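Kitchen Chore Readiness Checklist, with Inspector's Comments
Household Automation, August revision

This is the list we go through before anyone in the building is allowed to say a machine "does" a kitchen chore. It covers plating, clearing, wiping and putting away, in simulated kitchens and in the one real kitchen on the ground floor. Each item gets PASS, FAIL, PARTIAL or NOT SHOWN. NOT SHOWN is the one vendors argue about. Please keep using it.

The system under review is the Sukel plating routine, run on the Justolholm kitchen set. Comments are mine unless marked otherwise.

PART A. BEFORE THE RUN

A1. Task written down in one sentence, before the demo.
PASS. "Put the sausage on the plate." I asked for the sentence and got it at once. Last time the sentence was written after we had seen what the arm managed to do.

A2. Success defined so that two people would agree on it.
PARTIAL. The Sukel sheet says food must be "on the plate." Half on, half off? Touching the rim? I would send a plate back to the kitchen for less than that. Needs a line about how much of the food may hang over.

A3. Start positions varied between runs.
PARTIAL. There are 20 starting layouts. Most of them move the plate a hand's width and call it a new layout. Two put the plate near the sink, and those two are the interesting ones. Ask for more like them.

A4. Number of attempts reported, including the bad ones.
PASS. 826 attempts logged, 577 marked as successes by their own scoring. I have no quarrel with the arithmetic. My quarrel is with A2, because the scoring leans on it.

A5. Simulated or real, stated on the first page.
FAIL. It was on page six, in the small type under a table. A reader skimming the summary would think somebody had a sausage. Move it up.

A6. Time limit per attempt.
PASS. 40 seconds. Generous for one item of food. A tired parent with a baby on one hip gets a whole dinner moving in that time, but a limit exists and it was kept to, so it passes.

PART B. THE WORK AREA

B1. Counter laid out the way a person would leave it.
PARTIAL. See the comments below the picture. The kitchen is a believable one, with a sink in the island and stools tucked under it. The counter is still far tidier than mine has been at any time since I moved in.

B2. Other objects within reach of the arm.
PASS. There are things near the target that could be knocked, and a faucet tall enough to be a nuisance. Credit where due. The Cerkon set we looked at before this one had a plate, a block, and acres of bare table.

B3. Seating, doors and drawers in places where people use them.
PARTIAL. Stools yes. All the stools in the layouts I checked were pushed in. Pull one out, turn it sideways, try again.

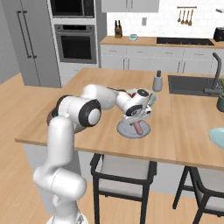 Reading time: 6 minutes

Comments on B1 to B3. The sausage has reached the plate, or close enough to it that I won't argue, and the gripper is still over it. That is the easiest part of the job to be impressed by and the part I trust least. Everything I care about comes next: whether the food stays where it was put when the fingers open, and whether the arm gets out again without dragging a sleeve, so to speak, through the bowl directly behind it. The bowl already has food in it. A careless retreat there means picking up vegetables or whatever else off the floor, and the machine has never been asked to do that.

The soap dispenser stands to the right of the bowl. Good. In a real kitchen it would have a ring of gunk under it and would tip if you looked at it. I'd like one layout where it is the first thing the wrist would hit.

PART C. HANDLING

C1. Picks up soft food without damage.
NOT SHOWN. A rendered sausage doesn't split its skin. It isn't greasy unless somebody programmed the grease, and the notes don't say that anybody did. I have been told the friction values are "realistic." Realistic for which sausage? Cooked how long?

C2. Lets go cleanly.
PARTIAL. Release is scored as soon as the fingers open. Score it two seconds later, after things have had a chance to roll.

C3. Handles dishes as well as food.
NOT SHOWN. The plate is never lifted. Carrying a plate with food on it, level, past a faucet, is most of what I mean by serving.

C4. Retries after a miss.
PARTIAL. The routine will go back once. On the failed runs I watched, the second try used the same approach as the first and missed in the same place. A three-year-old would have switched hands by then.

C5. Stops when it has failed.
PASS. It gives up at the limit and goes to its rest position. I wish more systems did this. The Krajewska arm we inspected in the ground floor kitchen kept squeezing an egg carton until somebody reached over and hit the stop.

PART D. AROUND PEOPLE

D1. Person enters the work area during a run.
NOT SHOWN. No people in the simulation at all. So no child leaning on a stool, no one reaching across for the salt. The summary uses the word "family" four times.

D2. Stop button reachable from every side of the counter.
NOT APPLICABLE for the simulated set. For the ground floor kitchen, FAIL. From the oven side you have to walk past the arm to get to it. Carried over from the last inspection and still not moved.

D3. Space taken up when idle.
FAIL. The arm is big. Put it at a home island and you have given up the best side of it, possibly for good. I asked where it would fold away to and was shown a drawing of a larger kitchen.

PART E. THE REST OF THE CHORE

E1. Fetches its own ingredients.
NOT SHOWN. The food begins on the counter. Who opened the refrigerator?

E2. Cooks, or works with something that cooks.
NOT SHOWN. There is an oven and a cooktop on the set. Neither is part of the task.

E3. Cleans up.
NOT SHOWN. The set resets itself between attempts. I would also like a kitchen that does that.

E4. Cleans itself.
NOT SHOWN. Fingers that touch food have to be washed, and the joints near them too. Ask for the washing instructions. If there aren't any, write FAIL next time.

E5. Total human minutes per meal, setup included.
NOT SHOWN, and I've asked twice. Without it there is no way to say whether the machine saves any work.

RESULT

Not ready to be described as doing a household chore. May be described as "moves a sausage to a plate in simulation, most of the time." Sukel didn't like that wording. I'm willing to drop "most of the time" if they print the two attempt figures from A4 beside it.

I will say the run quality is better than in the spring. The arm used to hover over the plate like someone choosing a chocolate, and now it goes straight down. If the same routine holds up with the stools out, the soap in the way and the scoring fixed, I'd sign off on a ground floor trial with real food.

OPEN ITEMS BEFORE THE NEXT INSPECTION

Rewrite the success rule (A2), then rescore all 826 attempts with it.
"Simulated" goes on page one (A5).
New layouts with stools pulled out and clutter close to the wrist (A3, B3).
Two-second wait before release is scored (C2).
Change the approach angle on the second try (C4).
Move the stop button in the ground floor kitchen (D2). No further trials there until it is done.
Human minutes per meal, on paper (E5).

Send replies to the checklist folder and put the item number in the subject line. Replies without one get read last.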